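# The Long Table at Flascombe

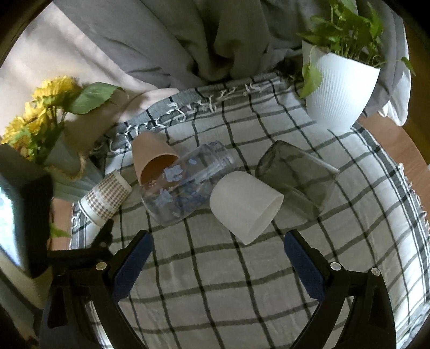 *Cups and a glass jar on a checkered cloth.*

The street supper in Flascombe started with a water main. Four summers ago a pipe broke under Oakley Road, and the town closed the block for nine days. With no cars going through, people on the north side carried chairs into the road in the evening. By the end of the week there were tables too, and somebody had brought a ham.

The pipe was fixed and the road opened again. The following July the neighbors asked the town to close it for one night, and they have asked every year since. The permit costs $40. Last summer 69 households signed up, up from 22 the first year, and the tables ran from the old Prillen hardware store down to the bus stop.

Oleksandra Tymoshchuk has kept the sign-up sheet from the start. She moved to Oakley Road from an apartment across the river and knew one family on the block when the pipe broke. She runs the supper out of a spiral notebook, with a page for tables, a page for food and a page for complaints.

"The complaints page is mostly about music," she says. "One year it was about flies."

There are few rules. Every household brings its own table, its own chairs and something to drink from. Food goes in the middle and belongs to everyone. Grills stay at the bus stop end, where the wind usually carries the smoke toward the rail line. Cars have to be off the block by three.

The first year, Tymoshchuk bought disposable plates for the whole street and filled the trash cans before dessert. Now people bring plates from home and take them back dirty. The cloths are whatever is in the closet. She likes it when they don't match, and says she can find her way down the street by them.

Food is assigned by house number, even numbers for main dishes and odd numbers for sides and sweets. It works fairly well. In the second year there were 11 potato salads, and a line was added to the form asking people to name their dish. Rice dishes go first. Green salads tend to go home again.

Money has been harder. The town now wants insurance for any event on a public road, and the cheapest policy Tymoshchuk found came to $932. A bake sale in December raised about half. The rest came from a jar on the counter at the laundromat, plus two checks from former residents who had read about the supper in the church newsletter.

Not everyone on the block takes part. A few families leave for the evening, and one man who works nights has asked for the tables to stop two doors short of his bedroom window. They do.

At 80, Tymoshchuk's mother is in charge of the folding chairs. She writes the house number under each seat in marker and checks them in again at the end of the night. Three are still missing from last year, all from number 17.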